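September 14, 2023 – bench notes, handset intake

Phones again. The Nadwood 6 units came up from receiving this morning, still in the retail sleeves, and I have been told they go on sale in the Plirnthorpe shops before the end of the month whether or not I finish this page. So, for whoever picks up the notebook next, the state of things.

Battery first. I ran the video loop on two units at half brightness, airplane mode, same file, same chargers, full at the start. Unit A gave up a good while before unit B. They have the same firmware build, the same cell printed on the label and the same everything else, as far as I can tell without a heat gun. Swapped the SIMs out, ran it again, and A lost again. I have marked A with a strip of tape and the word WHY. Edmont's people say this is within tolerance. Their tolerance is apparently wide enough to park a van in.

Charging is fine with the adapter in the box. With any other adapter it drops to the slow rate and puts up a cheerful little message saying "Optimized." I have logged this under known issues, where Edmont will presumably move it to features.

Signal. The shop customers care about this more than anything, so I did it properly: walked both units down the stairwell to the basement with the reference handset in my other pocket. All three lost data on the same landing. Good. Coming back up, the reference reattached first and the Nadwoods sulked until I toggled airplane mode. Repeated it, same result. I think the modem is waiting on a timer somebody set for battery reasons, in which case unit A wants a refund. Need Liyanage to send the modem logs decoder, the new one, as the old one opens the file and shows me a column of zeros.

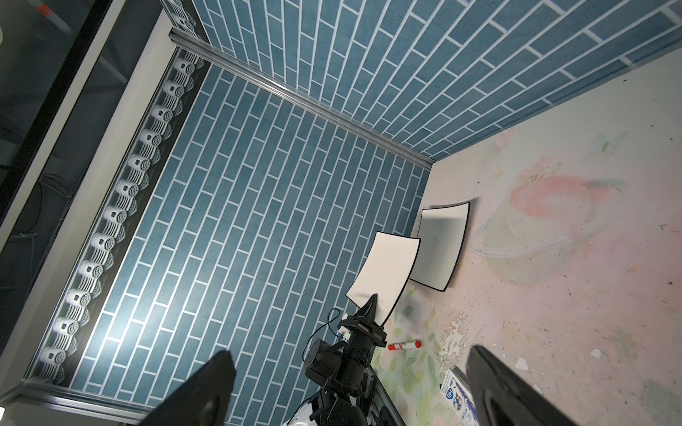

Camera notes, which everyone skips to anyway. Main sensor is decent for the price, the wide one is there so the box can say there is a wide one. Daylight shots by the loading door were sharp in the middle and a bit mushy in the corners. The thing I really wanted was repeating detail next to a strong light, and for that I can recommend blue brick-pattern panels with thin white lines between the bricks and a strip of lamps down one side. The bricks by the lamps wash out and the ones farther off keep their color, so it's a fair test of what a phone's HDR mode thinks it is for. If the Nadwood's processing is going to smear something, grout lines are where I would look. Proper chart shots still to do; I've only compared hallway and loading door so far, and those don't stress it.

Selfie camera: smooths skin with beauty mode set to off. I looked ten years younger and slightly boiled. Logged.

Software. Out of the box there are 30 preinstalled apps, I went through and listed every one in the back of this book. Three are for shopping and one is a flashlight, on a phone that already has a flashlight. Most can be removed. The weather app can't, and wants my contacts.

Build 2803 landed on the shared drive after lunch. Release note in full: "Stability." Installed on B only, leaving A alone until I understand it. Took nearly 30 minutes and two reboots, and the clock came back set to March. Fixed itself once it found the network. If it does that in a shop demo, the alarms will go off at odd hours and I will get the phone call.

Anwara Sivakumar stopped by to ask if she could tell the store managers it's a yes. I said it was a yes with a tape label on it. She wrote down "yes."

To do:
Swap batteries between A and B, see if the problem follows the cell.
Chart shots, main and wide, HDR on and off.
Chase Liyanage for the decoder. Again.
Stairwell test on 2803, B only.
Find the other SIM tool. I had two on Monday.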